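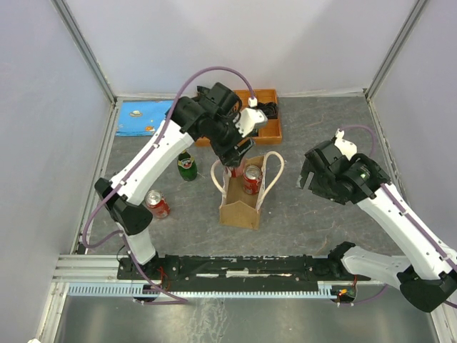 The Hanging

Opening at six. It was ten past four and the north wall was still bare.

She had the tape in her teeth, a pencil behind each ear, and a wall text that said Brarico where it should have said Walari. Wrong town. Wrong side of the river, even. The printer had closed for the day.

"Cut the line," the framer said from up the ladder.

"It's her home town."

"Then write it in."

So she wrote it in. Black pen, best handwriting, on a strip of white card glued over the mistake. Looked terrible. Moved on.

The paintings had come out of the attic in September, 18 of them, rolled in bedsheets like somebody's laundry. Women at sinks. Women on the ferry, shoes off. The painter had sold exactly 3 in her life, all to the same dentist, and then gone to work at the Pirnent cannery and signed nothing for years. The niece had wanted the sheets back. Just the sheets. Keep the rest, she said, and then cried in the van.

Twenty to five. The ferry picture went up crooked. Down again. Up.

"Left side."

"My left?"

"The left of the paintng!"

A catalog number was still stuck to the corner, 2538, from some sale that never happend. She picked at it with a thumbnail. Stopped. Left it on. Somebody had licked that label once and pressed it down and hoped.

Five o'clock. Wine, no corkscrew. The framer went out for one and came back with a corkscrew and a lemon cake from Sung, the bakery on the corner, and no change.

Last one. The small one. A kitchen table, a blue cup, a window with evening in it. No person anywhere but the chair was pushed out. She had planned to put it by the door where people would be taking off their coats and not looking.

She carried it the whole length of the room and held it up on the north wall, alone, all that white around it. Arms shaking.

"There?" the framer said.

"Hurry up. Nail."

Outside, early, an old man in a good suit was already trying the door.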